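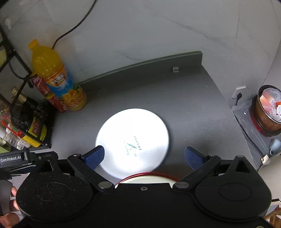
According to Mererid Gittins, plates are harder than bowls, and she'll argue the point with anyone at Clorkent. A bowl gives you a wall to pinch, she says, but a plate lying flat gives you a thin rim and not much else. "You and I just slide a fingernail under it. Try that with two pads!"

She spent 11 years on the serving line at the Clorkent canteen in Ulthorpe before she picked up a gripper. Now she spends her mornings moving dishes with one, so that the arms the company wants for its dish room can learn from how she does it. I met her and her shift partner, Walid Rizk, over coffee at half past two, and I could have stayed all evening.

What surprised me most was how much of the old job is still in the new one. Rizk used to clear 165 trays on a busy lunch, and he still talks like somebody with a line behind him. "My first week I was way too fast," he said. "I moved the way I move with my own hands, and half of it was no use to anybody. You have to slow down and mean it."

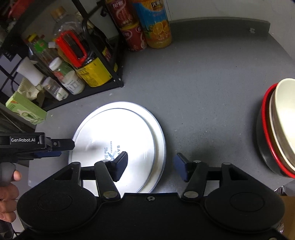
Slowing down has been good for his shoulders, too. The lifting was what wore people out, he told me, along with the steam, and he won't miss either one. What he does miss is the talk across the counter, and he asked for 2 lunches a week back on the line. He got them.

Gittins sees it a little differently. She likes being asked. "In 11 years I never once got asked how I stack bowls," she said. "Now Huw Lewis wants to know why I turned my wrist, and I have to think about it." Some days she has an answer for him – some days she has to do it again with her bare hands to find out.
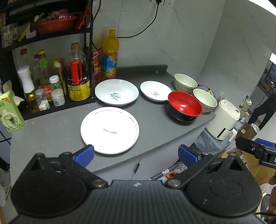
I wanted to hear about the worries as well, and they didn't dodge. There are 13 people in the dish room, and the promise from Clorkent is that hours won't be cut through November. Rizk would like that in writing for longer. Gittins wants the pay grade settled, as the new work is still paid at the old rate.

"But I'm having a great time," she added, already on her feet. "Come back in the fall and I'll let you try the plates." I've said yes, of course.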